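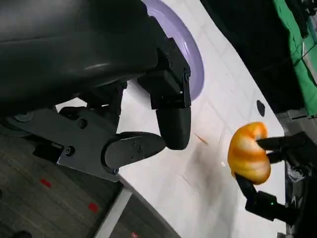
Black gripper over a table.

Raised bed for my mother's memory care place, how deep?

Posted by ninness_back_forty

My mother's residence has told the families we can put one raised planter on the patio, provided we pay for it, build it and stop emailing about it. They've given us 900 dollars, which I am told is generous, and a patio that gets sun until 2 p.m. Several residents use wheelchairs. The activities director wants the bed 30 inches high so people can reach in from a seat. My brother-in-law wants it 35 because that is the height of his workbench and he sees no reason to learn a second number. How deep does the soil need to be, and what can I plant that won't hurt anyone who decides to eat it? Someone will decide to eat it.

Iddrisu Agyeman

Go with the director. For somebody seated, 35 is a nice height for resting your chin. More important than either number is knee room: if the box is solid to the ground, people have to sit sideways and twist, and they give up after a week. Build it like a table with a trough on top. Ten inches of soil is plenty for lettuce, chives, thyme and strawberries.

For eating, stick to things you'd put on a plate anyway. Mint is fine in its own pot. Nasturtiums are edible and cheerful. Skip foxglove, lily of the valley and daffodils, however much somebody's aunt loves them. Show the director your final list before you buy, as some residents may have diet restrictions you don't know about. Start in March if your frosts are done, and ask where the nearest spigot is before you choose the spot. I did it the other way around and carried water all summer.

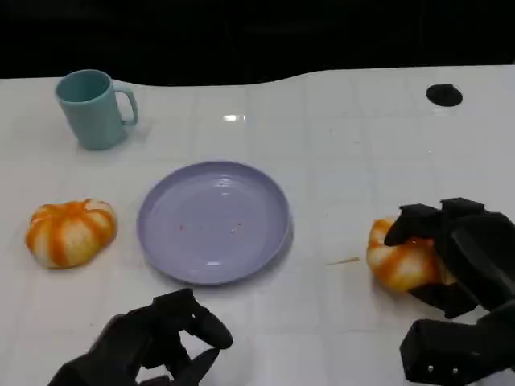
Teal mug on a white tabletop.

Wulance509

get the Ceson kit, its fine. brother in law can make the legs

ninness_back_forty

Thanks both. He has been offered the legs and is thinking it over. The spigot is on the other side of the building.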